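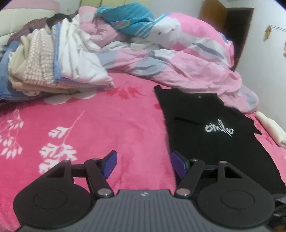 Laundry day, or the folding half of it anyway. I've been putting it off since we got back from Bullthorpe and there comes a point where you're getting dressed out of a bag.

So. Everything on the bed. I always fold on the bed, never the table, mum did it on the table and I've never understood it, you can't lay a shirt out on ours without one sleeve in the butter. Pink blanket stays on underneath. It's plush so things grip a bit and don't slide about while you're trying to get the sides in. Downside is fluff. Black t-shirts on pink fluff, yes I know. Lint roller lives on the windowsill.

Blandine Guillot (Jetville people will remember her from the choir) taught me the way I do tops now. Flat, face up first so you can see what you've got, smooth it from the middle out with the side of your hand. Then flip it. Sides in to the middle, sleeves back on themselves, then up from the hem in thirds. Face down is the bit I used to get wrong, I was folding them print inwards and then had a drawer full of plain black squares and no idea which was which. I own too many black t-shirts for that. If the writing ends up on the outside you can find the one you want at six in the morning without putting the big light on.

The stack is coming along. Still a way to go and the bedding is all shoved up on the far side in a lump, which I will deal with. Fitted sheets I don't fold. I've tried, Waltraud Wiegand showed me twice at her kitchen table in October and hers came out like an envelope and mine came out like a cauliflower. They get rolled up and go on the top shelf where only I have to look at them.

Things I've learned since the last laundry post, quickly becuase the oven's on:

Wash black stuff inside out. The prints last longer. Old news to everybody else I expect.

Don't stack too high. Past a certain point it leans and then you're folding it all again, ask me how I know.

Socks last. Always last. Do them in front of the telly.

The Tuominen drawer dividers were worth it. I got 2 sets in the end, one for tops, one for the drawer that was just tights and a phone charger. They're a bit shallow so if you fold in thirds you might need to go to quarters, measure first, I didn't.

Someone asked in the comments if I iron t-shirts. No. Smooth them warm and leave them in the pile overnight with something heavy on top. Works fine, I use the atlas.

Right, timer's gone. Bedding next and then teh airing cupboard, if I can get the door open.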